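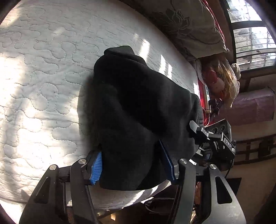
Visit to the Prinby works, 27 October 2021

The Prinby mill stands on the north bank of the river, 8 minutes on foot from the station. The group met at the gatehouse at ten, signed in and was issued with ear defenders. Our guide was Gerasimos Ververidis, who runs the finishing department and has worked on the site under two owners.

The oldest part of the mill dates from 1862 and was built for cotton spinning. Spinning stopped long ago and the upper floors are now used for storage. Production takes place on the ground floor and in a single-storey shed added to the east side. The company makes quilted bedding for hotels and a smaller range for the home market.

Cloth arrives on rolls and is checked over a lit table before anything else is done to it. Faults are marked at the selvedge with a coloured tag so that the cutters can work round them. The cloth inspected during our visit was a plain white cotton, fairly close in weave. Mr Ververidis said that plain white is the hardest to pass, as a slub that would vanish in a print shows up at once.

From there the top cloth, wadding and backing are brought together on the quilting line. There are two machines. The older is a Kutov multi-needle, which stitches straight channels and diamonds and does little else. It is loud, and conversation beside it is not practical. The newer is a Goltomik single-head machine on a moving carriage, used for all-over meandering patterns. It is much slower, but the stitch line can wander in any direction, and the pattern file can be changed without resetting a row of needles.

The meander is harder to design than it looks. The line should not cross itself, and the gaps between neighbouring curves have to stay fairly even, or the wadding bunches in the wide areas and goes flat in the tight ones. The repeat also has to join up at both sides of the cloth. The mill holds 71 patterns on file, of which only a few are in regular use.

Thread tension took up a good part of the discussion. If the top thread is too tight the cloth puckers along the seam, and this gets worse in the first wash. Test pieces are washed and dried before a large order is run, then measured against a marked grid. The limit for shrinkage is agreed with each customer.

Binding is still done by hand-guided machine. Corners are mitred on the better lines and rounded on the rest – rounded corners are quicker and hang better at the foot of a bed. We watched one operator bind a king-size piece without stopping.

The visit ended in the Christodoulou room, where samples going back several decades are kept in flat drawers. The drawers are labelled by year, with gaps. Tea was provided. The next open day is planned for July, and places should be booked through the gatehouse.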